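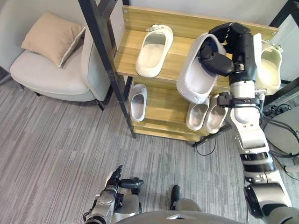

Notes from the Lotbridge courthouse

Hello again, everybody! I spent most of November on a hard bench in courtroom 3, and I finally have something to tell you about the Grukeck Storage case. If you rented a unit out on the old mill road, you've probably been waiting for this one as long as I have.

The short version: the former office manager pleaded guilty to one count of theft and one count of falsifying records. The other charges were dropped as part of the deal. Prosecutors said he marked paid-up units as delinquent, cut the locks himself, and sold what was inside through an online shop called Pikisura. They went through 514 listings and matched 196 of them to things that tenants had reported missing (fishing rods, a sewing machine, somebody's entire record collection).
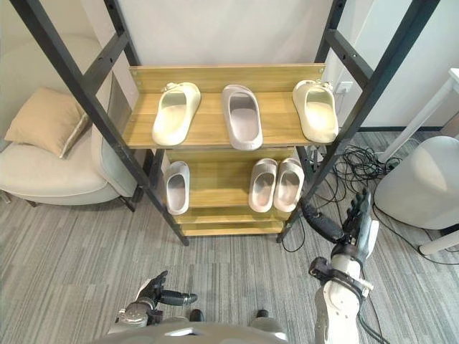
Slides on the shoe rack.

Lies Verstraete was the first tenant to go to the police, and she read a statement before the plea was accepted. She kept it short. She said the money mattered less to her than being told, over and over at the front desk, that she must have missed a payment. She had every receipt in a folder and she held it up while she talked. I'll admit I teared up a little!

The defense lawyer, Hendrik Vermeulen, asked for probation and pointed out that his client has no record and has already started paying people back. The judge didn't say much to that, just wrote something down and asked for the repayment schedule

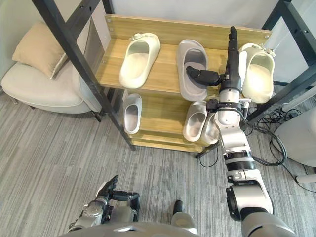 in writing before sentencing, with a name and an amount on every line. The hearing is set for 06/03/2023, and I'm told tenants who want to speak need to let the clerk know 15 days ahead. You can do that by mail or at the window on the first floor, and bring your rental agreement if you still have it.

A few of you wrote to ask whether the company itself will be charged. So far, no. There is a civil suit in the works, but I haven't seen the filing yet, so I'm going to hold off until I've read it. If you rented there and never got a letter from the prosecutor's office, call them, and then drop me a line too. I'd love to hear what they say.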